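Cloth-handling cell: release fault and return to supervised running

Members of the Skundon automation group will be aware that the cloth-handling cell was withdrawn from unattended use in July. The incident report has been accepted by the safety office, and the main findings are given here for those who work with the cell or with equipment of the same type.

The fault concerned the release of fabric at the end of a fold. The control program, Konari, recorded the fingers as open and instructed the arm to withdraw. A hem was still held between the tips. The arm moved away at full travel speed, drawing the cloth with it, and a steel weighing tray that had been left on the fabric was pulled over the side of the table. An operator was standing at the tray side of the bench when it fell. No injury was recorded, but the report classes the event as a near miss of the second level, which requires that the cell be stopped until the cause is known.
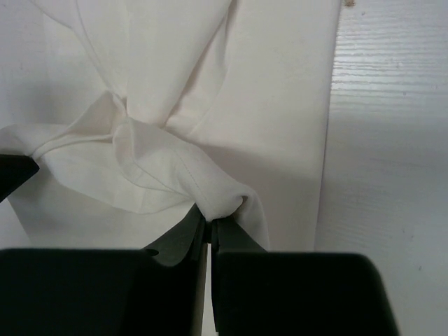
Reading time: 3 minutes

Stitched edges are the hardest part of the work for this type of gripper. Where the fingers close on a gathered section, a seam or hem may lie in the same fold as several plain layers, and the thickness between the tips is then difficult to predict. The cell had been tested mainly on unhemmed squares.

The investigation was led by Barbara Pawlak, who examined the logs of 460 folds made before the stop. In 4 of these, Konari had reported an open gripper while the motor current showed that a load was still present. The program took its reading from the commanded position of the fingers and made no use of the measured one. When a worn drive coupling slipped, the two values no longer agreed, and no alarm was raised.

The coupling, supplied by Prutov, had passed its inspection interval of 4,000 cycles without being examined. The interval appeared in the maintenance manual but had not been copied to the bench schedule. The report attaches no blame to individual staff and asks that all intervals be checked against the manuals before the cell is used again.

The following measures are now in force. Konari reads the measured finger position and will not permit withdrawal until it matches the command. Arm speed is limited during the first part of every withdrawal. Loose objects may not be placed on the cloth or the table while the arm is powered. The operator's position has been moved behind the Guérin light barrier, and the barrier must be tested at the start of each session.

Supervised running resumes on 01/04/2021. Unattended use remains suspended until 3 further inspections have been completed and signed. Staff who notice fabric catching on the tips are asked to press the stop button, leave the cloth in place and enter the event in the bench log before freeing it by hand.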